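Shared Snacks Should Stay in Their Wrappers

When an office, a school or a residents' hall sets out food for common use, someone eventually proposes that it be made to look better. The proposal is nearly always the same. The packets are to be opened, the contents poured into glass jars, and the jars lined up along a shelf with handwritten labels. Gredcombe House received such a proposal in August, and the house council is expected to adopt it. This column respectfully urges the council to decline.

The case for jars deserves a fair statement. Edmund Olszewski, who drafted the proposal, observes that the present snack table is untidy by the middle of the afternoon and that wrappers account for a good part of the litter collected in the east corridor. He adds that food bought in bulk costs less per serving. His figures for the Chisholm building, where jars have been in use since last year, show a saving of 129 dollars over one term. These are serious points, and the author does not dispute the arithmetic.

The saving, however, is measured at the point of purchase. It does not include food thrown away. A cracker left in an open jar in a humid month goes soft within a day or two, and a jar of soft crackers is not eaten by anyone. A bread roll cannot sensibly be kept in a jar at all, and under the proposal rolls and filled pastries would disappear from the table. For residents who come off a night shift at 8 and find the dining room closed, those are the items that most resemble breakfast.

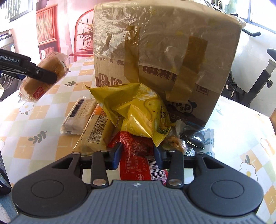

There is also the matter of labels. A sealed packet carries its ingredients with it, in small print that most of us ignore and that a few of us must read every time. Once the packet has been discarded, that information survives only if the person filling the jar copies it down correctly and replaces the card whenever the brand changes. The author has visited several shared kitchens that operate in this way and has seldom found a card that said more than "mixed nuts" or "crackers." A resident with a sesame allergy cannot use a card of that kind. She will do without, and the house will not know that she has done so.

Hygiene is a related concern, though it is sometimes overstated. Tongs and scoops work when they are used. With 200 residents passing the same table, it would be optimistic to suppose that they always will be. Individual wrapping removes the question entirely and allows a person to take something upstairs or put it in a coat pocket.

Audrey-Anne Morin has argued in these pages that variety is the real courtesy in shared food, and the author agrees with her. Variety is easy with small packages. A sweet thing, a salty thing, a bag of nuts and a plain biscuit may sit side by side in modest quantities, and an unpopular choice can be dropped from the next order at little cost. Jars reward large purchases of a few safe items. The Chisholm shelf is handsome, but it has offered pretzels and raisins for most of the year.

The objection concerning litter is the strongest, and it should be answered with practical measures. A lidded bin belongs at the end of the table itself, where the wrappers are opened. The order should be unpacked in stages, with the reserve left in its carton until it is needed, so that the table is never heaped. A wipeable cover over the tablecloth would make the evening cleaning a short task. The residents' hall at Drillivberg introduced all of these measures with a budget of 600 dollars, most of which went to better bins, and its corridor is now in acceptable condition.

The council may still prefer the look of glass. If so, it should at the least reserve one shelf for sealed goods, keep the original packaging of anything decanted until the jar is empty, and review the arrangement after one term with the discarded food weighed and recorded. Comments on the proposal may be left at the front desk until the council meets.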